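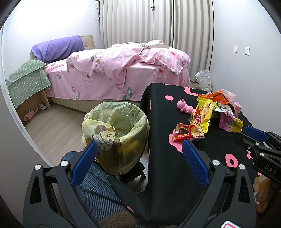

Bedroom with the spotted tablecloth

Which cabin at Romton for a big family?

Fifteen of us are going to the lake at Romton in August and I can't wait! One large cabin or two small ones next door to each other? We'd love a game room, and my aunt needs a bedroom on the ground floor.

Serpil Öztürkmen
One big one, definitely! We had the Kikau cabin last summer - it sleeps 18, there's ping-pong downstairs, and two of the bedrooms are on the ground floor. We ate every breakfast out on the deck and loved it. They took a $200 deposit and we got it back the same week. Ask for the late checkout too, it's so nice to have a slow last morning.

Edin Živković
Two small ones if you have babies. Bring bug spray!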